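FOR IMMEDIATE RELEASE

March 29, 2021

Mimine pauses its yard-work arm software after a grip fault in simulation

SKEVLEY - I run the small software shop behind Mimine, the program that tells a robot arm how to pick things up outdoors, and I'd like you to hear this from me before you hear it from a forum. We found a fault in our grip release code. It's a safety matter, we've stopped shipping version 4, and if you have it installed please read all the way down (it's not long, I promise!).

First the important part. Every case we know of happened in our simulator. We have no reports of anyone being hurt and no reports of the fault on a real arm. But the same code runs in both places, so I'm treating it as if it could happen in your yard tomorrow.

So what goes wrong? When the arm's wrist is tilted a long way over and the fingers are open, Mimine is supposed to wait for a fresh "nothing in my hand" reading before it closes again. Under the fault it takes an old reading, decides it is still holding something, and squeezes to hold on to it. Picture a gripper snapping shut on thin air while you're reaching in to clear a twig. You can see why I lost some sleep.

We caught it during a long overnight batch in our simulated backyard, the one we call Skevley Green after our town. We ran 1000 reach-and-release cycles and 37 of them ended with the fingers closing when they should have stayed open. My first thought was that the simulator was being weird, because simulators are weird, and I spent a whole morning blaming the grass. It wasn't the grass. The log from cycle 514 showed the stale reading plain as day, time-stamped before the wrist had even begun to turn.

The bug came in with a change I approved myself. We wanted the arm to feel snappier between picks, so we let it reuse the last finger reading if the new one was slow to arrive. With the wrist level the new reading nearly always shows up in time. With the wrist tipped over, the arm is doing a lot more math and the reading gets stuck in line behind it. We tested the change level. We should have tested it tipped, and we didn't, and that one is on me.

If you use Mimine, please do these things today:

Stop running version 4 on any powered arm, indoors or out.

Go back to the release before it. The installer is still on our downloads page, and your saved yard maps will carry over fine.

Keep hands, pets and garden hoses out of the space between the fingers any time the arm has power - even when it looks parked.

If you've seen a gripper close on its own, send us the log, even if you think it was your own mistake. I'd so much rather read ten boring logs than miss the one that matters.

What happens next? The new build throws out any finger reading older than the wrist's last move, full stop. If a fresh one doesn't come, the arm holds still and asks for help. It's a bit slower between picks and I've made my peace with that. Katiyar, the outside test lab we use for motion checks, is going over the change now and will run its own tilted-wrist trials on our simulator files as well as on a bench arm. I'm hoping for a release in May. If Katiyar finds something else, May will have to wait.

Customers who bought through Drukar, our reseller, will get the same notice by email along with a number to call. Drukar has also pulled version 4 from its store, and I'm grateful for how fast they moved on it. Anyone who paid for version 4 can have a refund or a free move to the fixed build, your pick.

Simulator logs from the batch, including the full record for cycle 514, are free to download from our support page. Take them apart, and tell us if you spot something we missed.

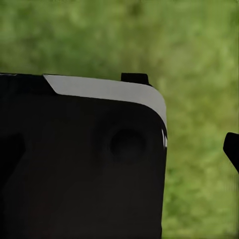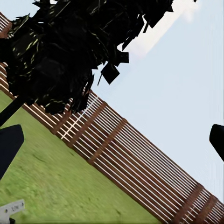

Both pictures: views from the Mimine backyard simulation, with parts of the gripper in view and green behind, clearly grass only in the second.

About Mimine

Mimine makes pick-and-place software for small outdoor robot arms. We're based in Skevley and we answer our own phones. Press questions, log files and complaints can all go to the support desk through our contact page.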